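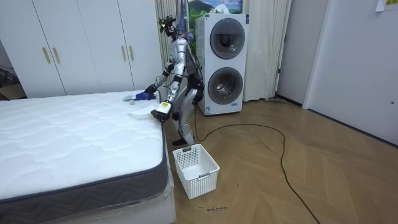 Grants and Projects / Progress Reports

Edition of the Hollmann campaign journals: second interim report
Submitted by Britta Vogler, project lead
26 April 2020

Period covered

This report covers the six months since our first report in November. It sets out what has been done on the transcription, the translation and the maps, how the money has been used, and what we ask the fund to approve for the coming period.

The project will publish the field journals and the later historical essays of the engineer officer who signed himself only as "H. of Godholm." He served in the northern campaigns of 1806 to 1813 and wrote most of his essays in retirement. Only one short piece, on the defense of the Goltedlow crossing, has been printed before, and that version left out every passage critical of his superiors.

Transcription

The journals fill 364 leaves, written on both sides. All of them have now been transcribed once, and 62 have had their second reading. Second readings are behind plan. We had hoped to be close to halfway by now. The cause is the handwriting in the third journal, which was kept in winter quarters and changes a good deal from one entry to the next. Bernd Lenz has made a table of the writer's letter forms and abbreviations, sorted by year, and the work has gone faster with it. The table will be printed as an appendix.

The reading room closed in March. By then we had scans of all the journals but not of the loose papers kept with them. The loose papers include two letters to his brother and what looks like a draft order of march. We can't finish the notes to chapter four without them, and we have moved that chapter to the end of the schedule.

One result should be mentioned here. The printed version of the Goltedlow essay states that the rear guard crossed before dawn. The journal entry, written the same evening, says the crossing started after sunrise, with the last wagons still on the near bank at noon. The essay was written many years later, and the change may be a slip of memory. Arne Hollmann thinks it was deliberate, as the later time would have reflected badly on a commander who was by then in high favor. The notes will give both readings.

Translation

Dörte Hamann has completed a full draft of the first two journals and of four essays. The draft follows the German closely and still needs work on style. Two points have taken up most of our discussion.

The first is the word Gefecht. The author uses it for everything from an exchange of shots between pickets to a day of fighting by several brigades. We started out with "engagement" throughout, and it reads badly in the short entries. We now use "skirmish" or "fight" where the size of the action is clear, and list each case in the glossary.

The second is place names. The author spells them by ear and often spells the same village three ways on one page. The translation will use one form for each place, and the index will list the others. The transcription keeps his spelling as it stands.

The essay on supply columns is the hardest text in the volume. It has long sentences on forage, bread ovens and the state of the roads, and a few of the technical terms do not appear in any dictionary we own. Dörte has left these in German for the time being, with a query in the margin. There are 34 open queries in all.

Maps

Rosemarie Görtz is drawing the maps. Five are finished: the general map of the theater, the two river lines, the town of Godholm with its outworks, and the Goltedlow crossing. Three are still to come. The sketch maps in the journals have no scale, and the author put north wherever it suited the page, so each had to be matched against surveys of the period. For the Sperling heights no early survey has been found. That map will show the ground as it was recorded later in the century and will say so in its caption.

We had planned to print the maps in two colors. The estimate from the printer was higher than we allowed for, and we now plan on black with gray shading. Rosemarie has redrawn the troop positions with this in mind - open blocks for one side, solid for the other - and the test prints are clear enough.

Publication

The volume is to appear with Urska, under the agreement described in our first report. The press has read the sample chapter and sent it to an outside reader. The reader's comments were favorable on the whole. They asked for a longer introduction that places the author among other soldiers of his day who wrote history, and for fewer notes on uniforms. We accept both points. The introduction is being extended by around 50 pages, and a first version of the new part, on military schooling before 1806, is with Arne for comment.

The press has also asked for an index of units as well as one of persons and places. This was not in our plan. Bernd has agreed to take it on once the second readings are done.

Budget

Spending on transcription is higher than planned, for the reasons given above. Spending on travel is lower, as neither of the two spring visits took place. The two differences nearly cancel out. No money has been moved between headings without the fund's consent, and the detailed statement is attached.

We ask for approval of two changes:

The unused travel money from this period to be carried forward, so that the visits can be made when the reading room reopens.

The sum set aside for color printing to be used for the index of units.

Next period

Second readings of journals one and two will be completed first, as the translation depends on them. The third journal follows. Dörte will revise her draft of the first journal for style and start on the two essays not yet translated. Rosemarie expects to deliver the Sperling map and one of the two remaining campaign maps.

The date for handing over the full manuscript is unchanged for now. If the loose papers can't be seen by the end of the summer, we will write to the fund separately and propose a new date for chapter four and the final proofs.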